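April 4, 2019

Slept badly and got in early, thinking I'd have the room to myself for an hour. Elias Khalaf was already there with the tape, so no.

We are now a place with squares. It was Elias's idea, lifted from some tidying method called Rellatby that he read up on in December and hasn't stopped quoting. You cover the table in brown, you run blue tape up and down and across, and everything on the table is supposed to find its own square and go back to it. I said then that I'd give it 19 days. It has lasted longer than that, I'll admit, but lasting and working are two things, and I'm still looking for evidence of the second.

My main complaint is the tape. It goes down nice and straight when you start and by the time you reach the middle you've got a wrinkle, and then you try to lift the wrinkle and it tears. Elias says pull slower. I pulled slower. There's a crumpled stretch behind the green part that I'd have to redo from one side to the other to fix, and I'm not going to. The green has smudges on it too. I had a go at it with the Bretico spray at lunch, and all I can report is that I now smell of lemons.
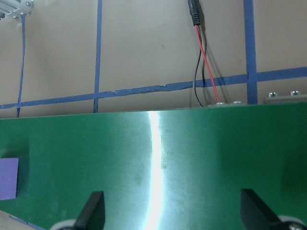
How often does the tape need replacing? Whenever a strip lifts enough to catch a sleeve, and you only replace that strip, pressing it down from the middle outward.

I copied that off the sheet Elias pinned up, so I can't claim I didn't know. The sheet doesn't say what you do when you've pressed from the middle outward and it still looks like a bed somebody slept in. It also says a table this size takes 30 minutes. I'd like to meet whoever timed that. We've been through a good deal of a roll, the Prundeck kind that Elias swears by and I can't tell from any other blue tape. The order form says 100 feet to a roll. I have my doubts about that too, and no wish to measure it.

Then the squares themselves. The idea sounds fine until you have a thing with a cable on it. A cable doesn't live in one square. It lives in four, or it goes along the back with all the others, and the back is where the method gives out. I raised this and was told that the back "doesn't count." Well, then I'd like my desk at home declared the back.

One thing on the silver side: a connector lying loose on the paper. Which square is it meant to be in? Elias looked at the sheet. The sheet had no opinion.
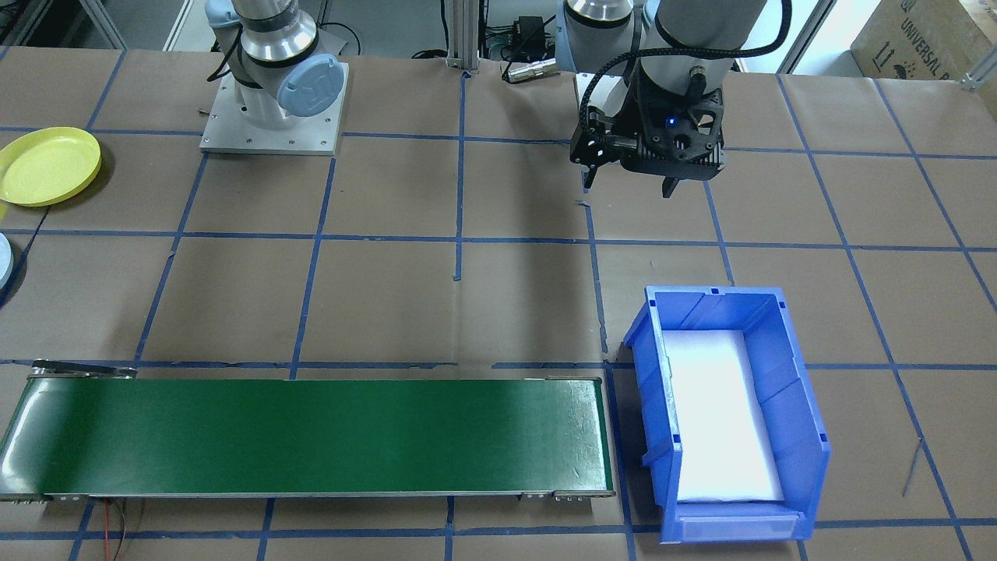

Aicha Kabbaj thinks I'm being unfair, and that the point of the squares was never to look neat, it's so two people can talk about the same spot without pointing. Second row, third one in, and you both know. She said she'd take a wrinkled grid over the old bare table any day, and that I'd complain about the tape if it were perfect.

Possibly. I did notice that I used it myself this afternoon, telling her over my shoulder which square I meant, and she very kindly didn't say anything.

The bin I have less quarrel with. It's blue plastic with a low sloping front so you can get your hand in, and a sheet of white paper on the floor of it. The two foam cubes show up well against the white. I'd wanted the wooden tray from Sayegh, item 1667 in their catalog, but they never answered my note, and the price was silly for a tray. So a plastic bin. I give the paper a week before somebody writes a phone number on it.

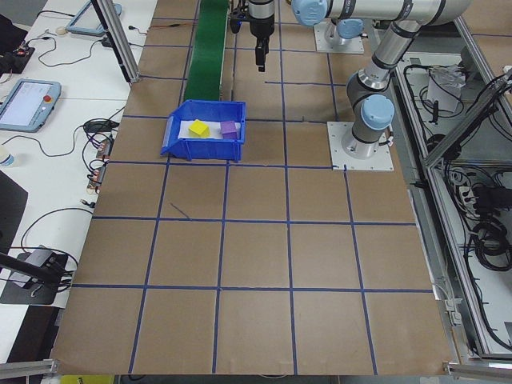
The blue bin, yellow cube on the left, purple on the right.

Elias wants to do the other table next. I said let's see how this one is holding up first. He has already ordered more tape.

Must remember to buy milk, and return Aicha's scissors, which are in my coat.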